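Draststead Equipment – Retail Handling

Kovalchuk Basket Carrier, mobile unit with four-finger hand

Item no. 689
Availability: to order, 30 working days from deposit
Last updated June 2, 2020

The Kovalchuk is a wheeled store unit that carries an ordinary wire-handled shopping basket along the aisle and picks packaged goods into it. Buyers use it for order picking during opening hours, for shelf returns after closing, and for trial projects where a fixed picking cell would cost too much floor space.

What is included
Mobile base and charging dock
One arm with four-finger hand, fabric hand cover fitted
Wrist camera with cable and bracket
Two spare sets of fingertip pads
Site visit and one day of staff training

Not included
Baskets, shelving, wireless network equipment, and any changes to your stock system. The unit works with the baskets you already own if the handle is metal wire and swings freely. Solid plastic handles need the wide pad set, part 684, priced separately.

Planning your budget
Most first-time buyers allow for the unit and forget the rest. Pads and hand covers are wear items. Plan on a new pad set every 23 weeks in daily use, and keep one hand cover on the shelf. The covers can be washed but must be fully dry before they go back on.

Floor work is the other cost to check early. The base runs on smooth tile, sealed concrete and vinyl. It will not cross a raised door strip, and ramps must be looked at on the site visit. Elvira Ticona handles site visits and will send a written list of anything that has to be changed before delivery.

Light packages such as chip bags are well within what the hand can hold, but they crush easily. Ask for the soft grip setting at the time of order – it can be added later, but that means a service call.

Lease or buy
The unit can be bought outright or leased through our Wivton office. Lease customers get pads and covers as part of the monthly payment. Customers who buy can add the same cover as a yearly service plan. Trulby stock the common spare parts and ship them separately from the unit.

Before you ask for a quote, please have ready:
Narrowest aisle width, measured at the floor
Height of your lowest and highest shelf
Basket type and handle type
Hours per day the unit will run
Name of the person who will look after charging and cleaning

Quotes are prepared by Eliécer Sánchez and stay open for 30 days. Prices were last revised in February. For lease questions, ask for Jessie Crichton.
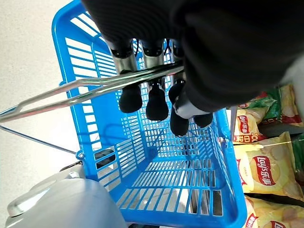 Hand holding the wire handle of a blue plastic basket, beside bags of Lay's chips.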